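Notebook - hand grippers, Gurico pair
Tuesday, started 9.40

3 comments | 12 shares

Picked up from Herman's note of last week. The right-hand unit was closing late and the pads were letting thin handles roll. Both units opened up on the Piver bench first, then taken through to the kitchen table for the utensil work once they were back together.

State of things before I touched anything: right unit at 2,040 cycles on the counter since the last pad change, left unit at 199. So the left is nearly new and makes a fair comparison. The Moldovan grease we were given in May has gone stiff in the right-hand linkage. Wiped it all out with a dry rag, no solvent, and put the thin Kamdale oil on the pivots instead. One drop each, worked in by opening and closing by hand, then wiped again. If it runs down onto the pads you have to start over with them, so go easy.

Pivot screws: the outer one on the right unit had backed out a little. Took it out, cleaned the thread, put it back with the weak threadlock. Nipped up until the finger stopped rocking sideways, then backed off a touch so it still falls open under its own weight. Did the same check on the left and left it alone.

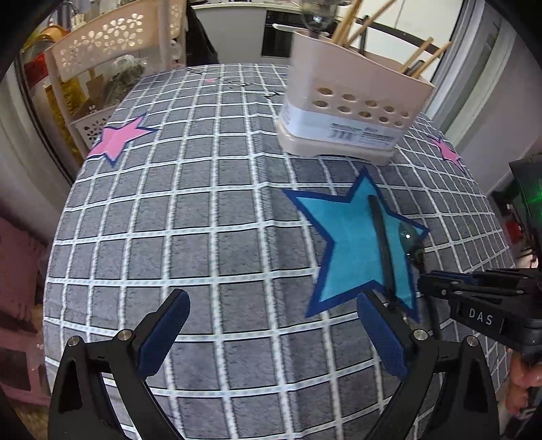
Pad faces come next and I want to write the order down properly, as Kazuhiro and I have been doing it differently. Wipe with a damp cloth, let them dry, then look across the face with a torch for shiny patches. A shiny patch means the texture has worn and the pad wants changing, even if it still feels grippy to the thumb. After that, open the jaws wide and check that both tips come back by the same amount. I do this over the grid cloth because the white lines give you something to judge by, and a finger sitting back from its partner shows up quickly. Stay off the stars for this, the big light-blue one especially, as the outline pulls your eye. Swapped both pads on the right unit. Old ones are in the tin marked 13, please don't throw them out yet, I want to measure them.

New pads are a tight fit in the slot. Push the lower edge in first and roll the rest up with a thumb. Don't use a screwdriver, that is how we split the last set.

Then the handle checks. Metal rod, chopstick, plastic spoon, in that order, easiest to worst. The clear spoons are the worst because the handles are smooth and they bend a bit if you squeeze. What I look for is the handle lying square between the pads and the bowl not swinging when I tilt my wrist.

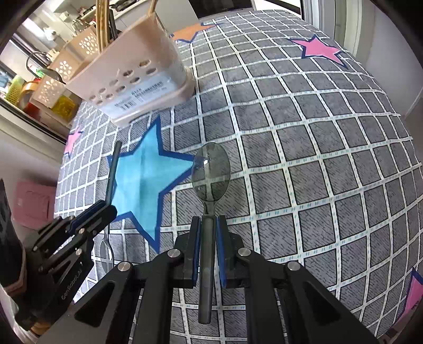 Smoke-grey spoon held by the handle, bowl up.

Set the grip stop one notch softer than Herman had it. At his setting the spoon handles were coming out with a white stress mark. One notch softer and I could not find a mark on any of them. Two notches and the chopsticks turn in the jaws, so leave it at one.

Kazuhiro asked whether the label side should face in or out when they go back in the case. Out, so the camera housing isn't resting against the foam edge.

Left to do:
- order more pads from Gurico, we are down to the last set
- scrap the rest of the stiff grease
- reset the counter on the right unit (I forgot, so take 2,040 off whatever it says)
- check the outer screw again at the end of the week and put a paint line across it if it hasn't moved

Stopped at 12 for lunch, cases back on the shelf by the door.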